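Dye bench, carried over from last page. Skurell indigo vat was weak again Monday – topped up with 2 scoops of reducer, stirred slow, lid on. Scum on top more gray than purple, don't like it. Left overnight. Whoever uses the vat next PLEASE write the dip times on the card, the last batch has nothing.

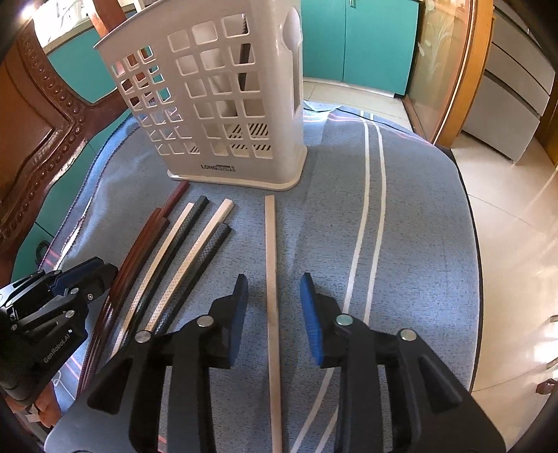
Numberg, September

Vat better this morning. Yellow-green under the surface, coppery skin. Cotton first, then the linen.

Cotton swatches: 5 dips, short ones, air in between. Good middle blue, even, bit streaky along the selvage where I folded it too tight. Linen took it faster and went darker than I wanted. Fewer dips next time.

Bozkurt madder – ran it hot by mistake, got distracted by the phone. Came out brown instead of red. Keeping teh swatch anyway, pinned in the back with the other browns. Redo with the heat lower and pull the pot earlier.

Cidix scale is drifting. Read 891 g for the wool skein, then 21 g less with nothing changed. Rezeroed, same thing. New batteries before blaming the scale. Any wool recipe from this week is suspect till then. 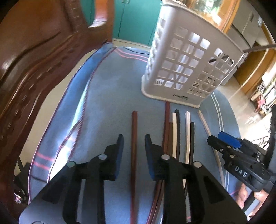 Reddish-brown stick on the blue-gray cloth.

Still to do: rinse linen again (water still blue), label jars, order more alum, find the good thermometer. Wash test on the cotton once its had a few days to rest.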